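Equipment Review: The Prilitz Scorekeeping and Bench Kit for Amateur Baseball

Prepared by the equipment office of the Drivia Summer Baseball Association

The Prilitz bench kit is sold to amateur and summer collegiate clubs as a single package for the dugout and the scorer's table. It includes a hard-sided case, a folding lineup board, a bound scorebook, two pitch counters, a rack for pens and cards, and a clip-on rain cover. The association purchased three kits before the season and assigned them to the clubs at Vulora, Galang and Drivia. This review draws on the reports returned by those clubs in August and on an inspection of the kits after they came back to the office.

The case is the strongest part of the package. It closes with two latches, both of which held through a full season of bus travel, and the handle showed no looseness on inspection. The interior is divided by foam inserts that may be lifted out. Clubs that carry a tablet for electronic scoring will find that it fits only when one insert is removed, and the product sheet should say so. The Galang club also asked for a shoulder strap, which the manufacturer does not offer.

The lineup board opens to a size that players can read from the far end of the bench. Names are entered on magnetic strips, and the strips stayed in place when the board was moved between innings. Dry-erase marker wiped off cleanly for most of the season. By the final homestand, the Vulora board had a gray shadow in the batting order column that ordinary cleaner did not remove. The board has no space for bullpen availability, and coaches at two clubs taped a card to the back for that purpose.

The scorebook contains 162 game sheets, far more than a summer schedule requires. The paper is heavy enough to take corrections in pencil, and the substitution boxes are of a practical size. Extra innings are less well served. The sheet ends at the twelfth inning, after which the scorer must continue on the following page and mark both pages by hand. Official scorers who are used to a different notation for fielder's choice should also read the key at the front before the first game.

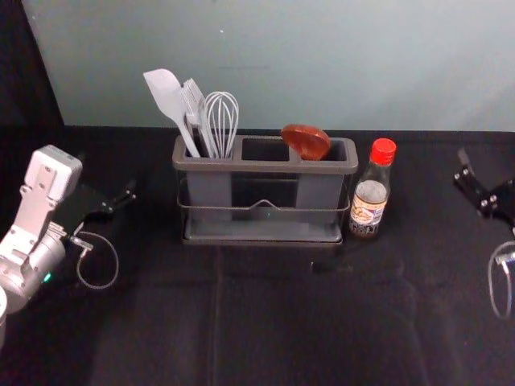 The pen and card rack received the most criticism in the club reports. It is a single open tray, and pencils, markers and lineup cards slide together whenever the case is tilted. A scorer who needs a red pencil in the middle of a double switch should not have to search for it. An ordinary kitchen utensil caddy, with three compartments side by side and long handles leaning within reach, serves this need better, and the association would encourage Prilitz to adopt a similar arrangement. The Galang scorer replaced the tray with a divided desk organizer in the second week and did not return to the original.

The pitch counters are adequate. Each has a large thumb button and a reset that must be held down, so that accidental resets are unlikely. One counter began to skip late in the season and was replaced by the manufacturer without charge. The numerals are small, and a coach standing at the dugout rail will have difficulty reading them in a night game. Clubs should continue to record pitches on paper as the official count.

The rain cover is intended for the scorer's table and attaches with four clips. It was used on several occasions at Vulora, where the table stands in the open behind home plate. The cover kept the scorebook dry in steady rain. In wind, the clips came free of any tabletop thicker than an inch. The Drivia ballpark seats 4000, has a covered press area, and had no occasion to use it.

Setup is simple. A student assistant can have the board, book and counters in place well before the lineup exchange, and the full kit may be packed away in a few minutes after the last out. The printed instructions run to 21 pages, most of which concern warranty terms. A one-page sheet fixed inside the lid would be of more use to new staff.

The association rates the kit as suitable for clubs that have no existing equipment or that travel often. Clubs that already own a sound lineup board may prefer to buy the case and scorebook separately, as Prilitz sells both items on their own. The three kits will be reissued next season with divided organizers in place of the original trays. Requests for the loan of a kit should be sent to the equipment office before preseason workouts begin.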